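Clalturberg open day, quick notes

July 5, 2022. Got in before the coffee ran out, just. Train was late, then a 20 minute walk from the station, all uphill, signs pointing the wrong way. Bring a hat.

Main reason to go was the old paper mill. Sarkel runs it now, writing paper and envelopes mostly. Garba Odukoya took our group through the vat room. Loud! Missed half of what he said about the drying lofts but the smell of wet pulp is great, if you like that sort of thing. He let us pull one sheet each. Mine tore.

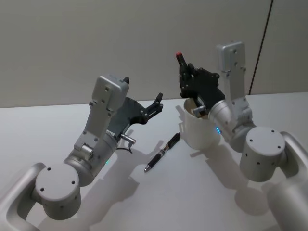 Pen on the white table, gray wall behind.

After that the sample room. Heavy cream stock, a blue-ish laid, and one called Emora that takes ink beautifuly, no feathering at all with my cheap fountain pen. 138 for the boxed set, so no.

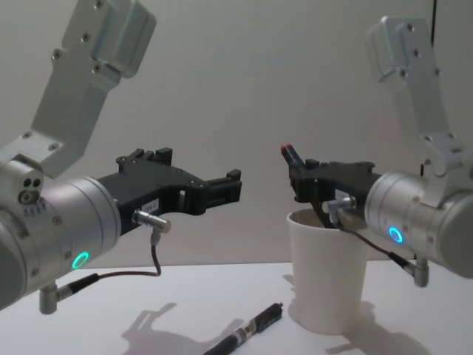

Lunch was a bean stew in the yard, good, long line. Then the archive, over 518 watermarks in flat drawers, the oldest ones only by asking. Ask. The Dauda mark with teh little heron is worth the wait.

Shop shuts at four, cash only. Next open day is in March, they said. Will go again, earlier train.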